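Subject: Re: [pullcombe-quilters] washing old sheets for backing

Hi all,

Finally getting back to this, sorry, May ate me alive. I did wash the thrift store sheets before cutting, the way Farouk suggested, and I'm so glad! One of the queen flats lost up to 3 inches in length (I'd measured it on the kitchen floor beforehand, twice, because I didn't trust myself). If I'd pieced that straight into the back of my niece's quilt, it would have puckered like crazy the first time her mom ran it through the dryer.

My routine now is one warm wash, no softener, then a medium dryer and straight to the iron. I've also been zigzagging the raw edges first, which saves me picking a bird's nest of threads out of the lint trap. Old percale is still my favorite for backing, by the way. The sateen ones feel gorgeous but they slide all over the place when I baste, and I end up using twice the pins.

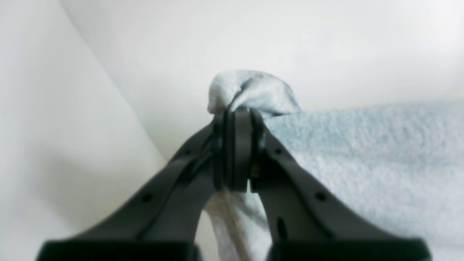
On 6/2/18, Ruben Verhoeven wrote:
> I'd be careful with anything over a 200 thread count if you
> plan to hand quilt. Tight weave, sore fingers. I gave up on
> one after 15 minutes and sent it to the longarm instead.
> Does anyone prewash the batting too, or is that overkill?

Ruben, I never prewash batting. I like the crinkle! But I've only used cotton, so somebody with wool experience should jump in here.

Also, I still have 6 flat sheets I'm not going to get to this year, all washed, mostly whites and a couple of faded blues. I can bring them to the Pranport swap if anyone wants them, just email me off list so we don't clog this up. And does anybody have the pattern for that star border we looked at last time? I copied it down wrong and my corners don't meet.

Marcy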